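1/ Thread on net curtains, a thing I've managed to have opinions about since 2022. Mute me now if you've got blinds and a happy life.

2/ Moved into a ground-floor flat in Gredley where the front window sits directly on the pavement. The bus stop is opposite. For the first week I ate my tea in front of eight people waiting for the number 2 and they all knew when I'd had beans.

3/ I'd sworn I'd never own nets. My gran had nets. Nets were for watching next door's car come home and going "hm". I was a modern person with a big plant.

4/ The plant did nothing. A man on a wet Thursday looked through it, saw me in a towel, and nodded. Quite a respectful nod. I ordered nets that evening.

5/ First lesson: net curtains are sold by the drop, and the width comes off a roll, so you buy "metres". You want twice the width of the window or it hangs like a sheet on a ghost. I bought exactly the width of the window. Ghost.

6/ Also, "white" covers an enormous amount of ground. There's white, there's brilliant white, there's a white called Jisine that looks like the inside of a teapot. I have one panel in each, on the same wire, like a set of teeth.

7/ The wire. Let's talk about the wire. It's a spring inside a plastic sleeve, you screw a little eye in each end, and you cut it a bit short so it pulls tight. How short? The packet says "slightly". I've seen recipes for soufflé with more guidance.

8/ Cut it too long and the whole thing sags in the middle and you've got bunting. Cut it too short and one hook comes out of the frame at speed while you're stood on a chair. I've done both, in that order, on the same afternoon. 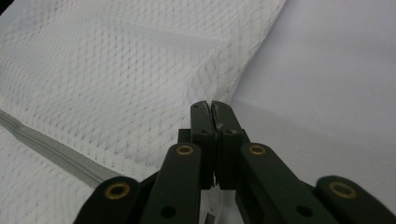

9/ Then you have to get the wire through the hem at the top. The end of the wire catches on every single thread. Put a bit of sticky tape over the end first, or the finger of an old rubber glove. I learned this from a comment under a video, after the first panel already had a ladder in it like a pair of school tights.

10/ Washing. Everyone's mum has a method and every method is a secret war with every other method. Mine are done in a pillowcase, cool wash, barely any spin, and hung back up damp so the creases drop out under their own weight. This does work. It also drips on the windowsill, so move your post.

11/ Do not iron them. I know you want to. I had a go with the iron on its lowest setting and part of the net became part of the iron. We are all three of us (me, net, iron) still dealing with it.

12/ Someone's already asked about whitener. Yes, you can get sachets. I used one called Nyitrai that came from the pound shop with instructions in very small type. The nets came up lovely. So did a navy sock I hadn't noticed was in there, which is now a sort of weather.

13/ Right, the bit that matters. Nets only work in the daytime. Light outside, darker inside: you can see out, they can't see in. The minute you put a lamp on after dark it flips, and you're back on telly for the bus queue, just in soft focus.

14/ I didn't know this for a month. A MONTH. I was swanning about behind my nets of an evening feeling like a duchess in hiding. The lady with the tartan trolley eventually mentioned she'd liked my dressing gown.

15/ So you need proper curtains as well, for night. Which means two rails, or a rail and the wire. Which means more holes in a wall made of what I can only describe as biscuit. The landlord allows "reasonable fixings". I've decided they're all reasonable.

16/ If you can't drill, the stick-on hooks are fine for nets because nets weigh nothing. They are not fine for curtains. They'll hold curtains for exactly long enough that you tell somebody they're holding.

17/ "Why not get the frosted film?" Had it in the bathroom at the last place. It's good stuff if you can put it on without bubbles, and I can't. I had a bubble shaped like Portugal. Also you can't see out, and it turns out I very much want to see out. More on that shortly.

18/ "Why not café curtains, they only cover the bottom half?" Because they cost 300 quid at Tiretano for two tea towels and a brass pole. I went in to have a look. They had a sample you could stroke. I stroked it and left.

19/ Half-height nets on a second wire will do the same job for the price of a sandwich. Put the wire level with the top of your head when you're standing up. If you're short and have tall visitors, that's for them to sort out.

20/ Bottom hems: some come weighted, with a little cord of beads or lead-looking stuff sewn in. Get those if your window's draughty. Mine aren't weighted, so whenever the 2 goes past they all breathe in.

21/ The cat question. I haven't got a cat. Next door's has been in once, went up the left-hand panel like a sailor, and had to be posted back out. A friend with two cats says just don't bother.

22/ Anyway. The seeing out. I'm sorry to report it's brilliant. The scaffolders over the road have a feud with the man in the corner shop over a parking cone. The cone was gone on Thursday. I have a theory. I've told no one but you lot and my sister.

23/ And yesterday, half five, next door's car came home. New car. Silver.

I went "hm".

24/ Replies are open for laundry arguments. If you want to tell me about voile, I'll listen, but I'm not buying anything until the sock situation is resolved.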